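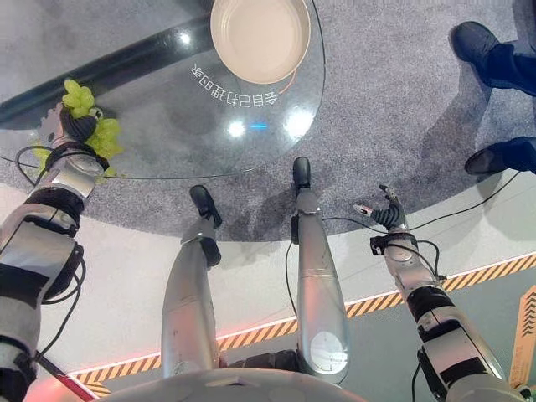
How long do green grapes keep, and should I wash them first?
Posted by sorkisano in Kitchen and Pantry

I bought a 5 pound box of green seedless grapes at Fonwood in July and lost almost half of it to mold. They were rinsed when I got home and put in a closed plastic tub in the fridge. I want to buy another box. Is it the rinsing or the tub? My fridge is an older Rey and the drawer has no humidity slider.

clavimport
Probably both. Water sits where the grape meets the stem and mold starts there. Leave them unwashed and on the stem, pull off any split ones, and keep them in the vented bag they came in. Put the bag at the back of a shelf, not in the door. Mine last two weeks that way. Rinse only what you plan to eat that day.

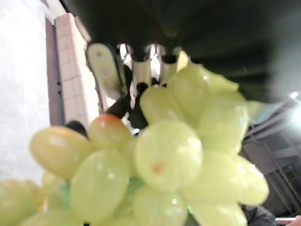

If you already washed a batch, spread it on a dish towel for 15 minutes, pat it down, and line the tub with a paper towel. Leave the lid cracked. Keep them away from green onions too, they pick up the smell.

fonwood61
just freeze them. works for me

rey2000
Color helps when you're picking a box. Very green ones tend to be tart, and the yellower ones are usually sweeter but won't keep as long. Check the stem as well. Brown and brittle means they have been sitting a while.

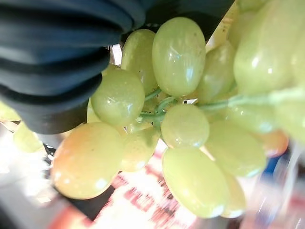
Pale green grapes on a thin green stem, a few with a peach tinge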